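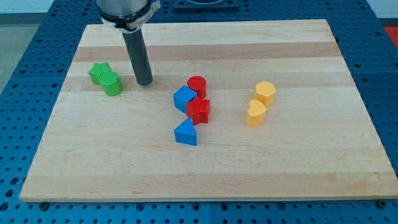 Fig. 4. Board, rod and the eight blocks, with green left, yellow right, and red and blue keeping company in the middle.

Search this manual Go

4. Gathering examples on the block board

Read section 3 first. If the arm has not been homed, nothing in this section will go well, and some of it will go badly at speed.

The learner is taught by being shown. You steer the rod, the rod pushes the blocks, and Zelledus records the lot alongside whatever sentence you typed in at the start. A full set is 300 examples. You will be bored by the end of it, and boredom shows up in the data, so please take the breaks.

4.1 Before the first example

1. Check that the board is bolted to the table. Try to slide it by hand. If it moves, tighten the bolts at the near corners and try again.

2. Lower the rod to working height. The rounded tip should hover just above the wood without touching it. Run it slowly to all four corners at this height and listen for scraping.

CAUTION: Do not set the height over a block. The rod will be perfectly happy there and will then plough a groove in the board when it comes off the other side.

3. Put out all eight blocks, lying or standing however they land. Missing blocks are the usual cause of a set being thrown away. Look on the floor, then in your pockets.

4. Open a new session in Zelledus and type your name. Your own name, please. We have one session credited to "arm" and it remains a mystery.

4.2 Recording an example

5. Press New. A sentence will be offered, such as "push the green star next to the green cylinder" or "move the blue triangle away from the blue cube". You may change the wording. You are encouraged to, as the learner will later have to deal with people who do not talk like a menu.

6. Read the sentence aloud. Jamshid Abbasi brought in this rule, and it catches more mistakes than the software does.

7. Press Start, take hold of the hand controller and make the push. Go round the other blocks if you can. If you clip one, carry on and tidy up after yourself with the rod. Recoveries are useful to the learner and should be kept.

8. Press Stop once the blocks match the sentence. Lift your hand off the controller first, or the last second of the example will be a twitch.

9. Mark the example Keep or Bin. Bin it if you forgot the sentence halfway through, did a different job very well, or reached in with your hand.

CAUTION: Keep hands off the board while the Start light is on. The arm does not know what a finger is and this is not the place to teach it.

NOTE: Leave the blocks where they finish. The next example starts from there. Shuffle them by hand only after Stop, and only when they have bunched up so tightly that the rod cannot get between them.

4.3 Sorting by colour

Colour sorting is the long job, and the one new operators ask to do first. The sentence is usually "put the blocks in groups by colour", and it counts as a single example however long it takes.

10. Start with the colour that is furthest apart. Bring one block to the other in short pushes.

11. Push cylinders gently and through the middle. They turn under the rod if you catch them off centre, and a hard shove sends them somewhere you did not ask for. The star and the heart have their own opinions too, depending on which point you meet.

12. Leave a clear gap between finished groups. Red and blue may share a patch of board if the sentence allows it. If it asks for four separate groups, keep going.

4.4 Finishing up

13. Raise the rod to its parked height before you leave the controller.

14. Check the count in Zelledus. Only kept examples go towards the 300. The Bedholm bench once closed its February set at 292, and two people had to come back in to push blocks about until teatime.

15. Press Send to Datard and wait for the green tick. Closing the lid early does not make it quicker.

16. If the upload stalls twice, save the session to the bench drive and write the session name in the Katsaros log, in ink, in letters another person could read.

Wipe the board with a dry cloth. Do not use polish. The blocks travel a good deal further on a polished board, and the learner will blame itself.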